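Grulitstead Residents' Association
Minutes of the April meeting, Sunday, 4 p.m.

Present: Mitra Mohammadi (chair), Ardalan Nazari (minutes), 8 members. Apologies from the Dehghan family.

1. Minutes of the last meeting were approved with one change - the paint bill was $562.

2. Roof. Sukari quoted $2986 for the north side. Members asked for a second quote before voting. Mitra will call Goteck.

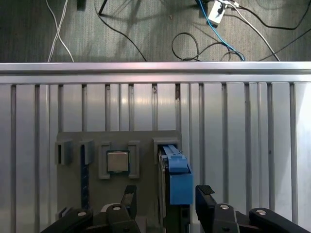

Minutes taken by Ardalan Nazari

3. Spring sale. Set-up starts at 8. Tables go along the fence this year. Flyers: 400 to be printed, half for the school.

4. Parking. Two complaints about cars blocking the side gate. A sign was agreed. Wording left to Mitra.

5. Other business. The hall key is still missing. A new lock was discussed - no decision.

Next meeting in the small hall, same time. Closed at 5:10 p.m.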